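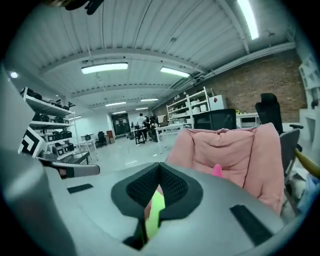
*The big room at Dalgate, green thing up front.*

Quick one on the Hellström Trinar fan heater, bought in July when it was on sale and everybody laughed at me. December 2020 now and no one's laughing. Three stars, maybe three and a half. Notes in no real order, typing with gloves off for once.

**Heat.** Good, close up. Sit within arm's reach and your shins are toasty. Two chairs over, nothing. Big rooms eat it alive. At home in the spare bedroom (small, one window) it gets the place comfortable before I've finished my coffee. So know your room before you buy. Box makes it sound like it'll do a barn.

**Noise.** Low setting is a hum, fine for phone calls. High is a hair dryer in the next room. There's a tick when it cools down that drove me nuts the first week, don't notice it anymore.

**Controls.** One dial, one button. The dial has numbers that mean nothing — 4 feels like 5, 6 feels like 5. Button is the tip-over reset, and it's on the BOTTOM, so you have to flip a hot heater to press it. Who signed off on that.

**Cord.** Too short. Way too short. And you're not suposed to use an extension with it, says so in the manual twice. I ended up moving my desk.

**Running cost.** Haven't done proper math. Electric bill went up 11 dollars the first cold month, with the main heat turned down a notch, so call it a wash.
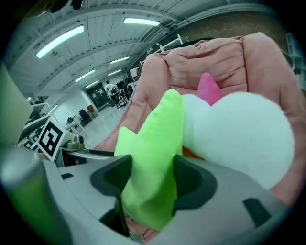 *Plush toy and pink chair, same big room.*

**Versus the Wiltar.** Tyra Ljungberg lent me her Wiltar oil radiator for a couple of weeks so I could compare. Slow. Really slow, forget it if you just need an hour of warmth. But silent, and it stays warm long after you switch it off. If you're at a desk all day get that kind. If you come and go, the fan one wins. The Wiltar also weighs a ton and one caster kept popping out on the rug. She wants it back now, fair enough.

**Smell.** First two runs stank of hot dust and new plastic. Run it with a window open. Gone after that. Came back a little in November, vacuumed the grille, fixed.

**Build.** Feet are rubber and grip well. Front grille dents if you look at it wrong, mine has one already from a shoe. Handle stays cool, nice touch. Carried it up and down stairs plenty, no rattles yet.

**Support.** Emailed them about the dial. Got a ticket number (921, if anyone from Hellström is reading) and then a copy of the manual as a PDF. Which I have. It came in the box. Didn't bother agian.

Would I buy it again — on sale yes, full price no. Longer cord and a reset button on the side and I'd give it four and a half.

Edit: yes it has a thermostat, kind of. It clicks off too early on anything under 3. Leave it at 5 and forget it.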